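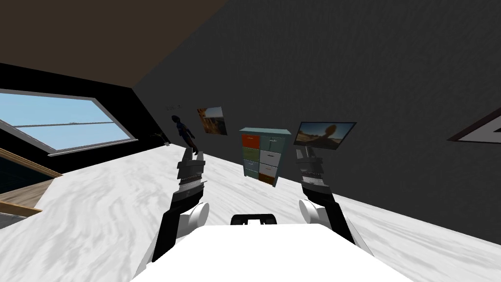
Sim view, both arms up, eight-drawer cabinet against the dark wall.

January 2025 - Desetti simulator trial, running notes

Picking up where I left off before the break. For Benjie and anyone else who opens this notebook: we have the Desetti trial license on the bench machine, and I'm supposed to say whether it's worth paying for once the trial runs out. So far I've mostly been living in the room package (they call it Rumer, it comes with the base license) and I have opinions.

First, install. Much nicer than I expected! The old setup we used in August took me most of a week and a lot of swearing. Desetti went on in one afternoon, and the only real snag was the graphics driver, which it wanted newer than what we had. Benjie Galang had already written down the fix on the whiteboard (please don't erase it, I haven't copied it anywhere else yet).

The rooms are good. I like that they come furnished, with pictures and a TV on the wall, and a person standing way off at the back, so the vision side has something to chew on besides the target. The marbled floor is my favorite and also my problem. Those soft gray streaks make the depth estimate twitchy in my runs, and I'd like to try the same layout with a plain floor before I blame our own code. Adding that to the list.

The cabinet is what I'm really here for. The drawers come in a mix of colors, and you can call them by color or by row and column. I've been using row and column. Color got me in trouble right away, because "teal" matches one drawer at the top of the right column and another at the bottom of the left, and the task script just grabbed whichever it found first. No warning, no error, nothing. I wrote to Desetti support and got a friendly answer the next day - they agree it ought to complain, and they've put in a ticket. We'll see.

Drawer numbers so far: 178 attempts, all with the default grasp settings. The top row is fine. The bottom row is where it falls apart, mostly the approach angle, with the forearm coming in too steep and the fingers sliding off the handle. I dropped the approach speed by 20 percent and it got better, but I changed the finger force in the same batch (I know, I know) so I can't tell you which one did it. Rerun those separately.

About the camera. The default head view rolls with the base config, and with my settings the whole room comes out on a slant. It doesn't bother the planner, but it bothers me after an hour of staring at it. There's a roll offset somewhere in the camera file. Haven't found the right line.

Price, since Benjie will ask. The quote from Dela Peña (they're the reseller, we can't buy direct) is per seat, and we'd want two seats. Support for the first year is included. The Ekton contact plug-in is extra, and I don't think we need it for drawers. We might for the cable work later on. I'd rather get the base seats now and ask for an Ekton trial when that project is real.

Speed is okay. Over 70 runs an hour with rendering off, way fewer with it on, and the fan on the bench machine sounds like a hair dryer the whole time.

Still to do:
Same room, plain floor, check depth
Speed and force changes, one at a time
Roll offset in the camera file
Ask Dela Peña if the second seat can float between machines
Copy the driver fix off the whiteboard

Leaning yes on the base license. I want the bottom row sorted before I sign my name to it, though.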